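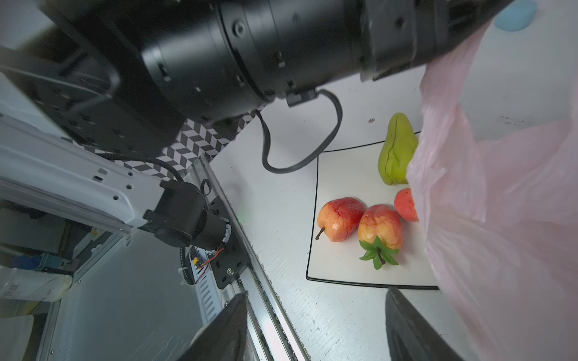

Figure 5.1 Jointed arm and looped cable above a white table.

Chapter 5
Children's Household Work in Remembered Accounts

5.1 Scope of the chapter
5.2 Defining a chore
5.3 Age, order of birth and the passing on of tasks
5.4 Errors of dating
5.5 Interviewing across three generations
Exercises and further reading

Key terms: chore, errand, standing task, seasonal task, handing down, anchor event, telescoping

5.1 Scope of the chapter

Chapter 4 dealt with memories of school. The present chapter deals with work done by children in and near the home: fetching fuel, minding younger brothers and sisters, washing up, feeding hens, carrying messages. The accounts used are those of adults speaking or writing at least thirty years after the events. Diaries and letters written at the time are treated in Chapter 7 and are mentioned here only where they serve as a check.

Most of the examples are drawn from two bodies of material. The first is the Flaltden collection, recorded by Abrehet Worku and Nahom Tilahun, which holds 1261 separate recollections of household tasks. The second is the Palacios letters, written by grandparents to their grandchildren and later indexed by Colette Arnaud. The index has 1626 entries. The two are not directly comparable. Speakers in the Flaltden collection answered a fixed list of prompts, while the letter writers chose their own subjects and often left out work that they thought too dull to mention.

5.2 Defining a chore

In everyday speech a chore is any small job that has to be done. For the purposes of this book the word is used more narrowly. A chore is a task which (a) was given to a child by an older member of the household, (b) was repeated, and (c) was noticed if left undone. Condition (c) excludes a good deal of what speakers call "helping". A child who stirred a bowl when asked was helping; a child who was expected to fill the coal bucket before breakfast had a chore.

Chores are divided into standing tasks and seasonal tasks. A standing task was done daily or weekly throughout the year. A seasonal task belonged to one part of it, such as picking fruit or clearing the path in December. Errands form a third group. They were irregular, took the child away from the house, and usually involved money or a message. Speakers remember errands in more detail than standing tasks, and the student should not take the number of errands described as a measure of how often they occurred.

The border between the groups is not always clear. Tumaini Sang's coding sheet, reprinted in Appendix B, allows a task to be entered twice. Yiran Tang's does not, and totals taken from the two sheets should never be added together.

5.3 Age, order of birth and the passing on of tasks

A task was seldom held by one child for the whole of childhood. It was handed down when the holder left school, grew too large for the work (as with cleaning inside a hen house) or gained a better one. Handing down is therefore useful evidence. Where two members of the same family describe the same task, the point at which it changed hands can often be dated to within a year.

Consider a family with 5 children in which the eldest recalls lighting the stove until she started paid work. If the second child recalls taking over the stove, the two accounts support each other. If the second child recalls always having done it, one of three explanations must be examined: the task was shared, the elder sister's tenure was short, or one account has absorbed part of the other through retelling at family gatherings.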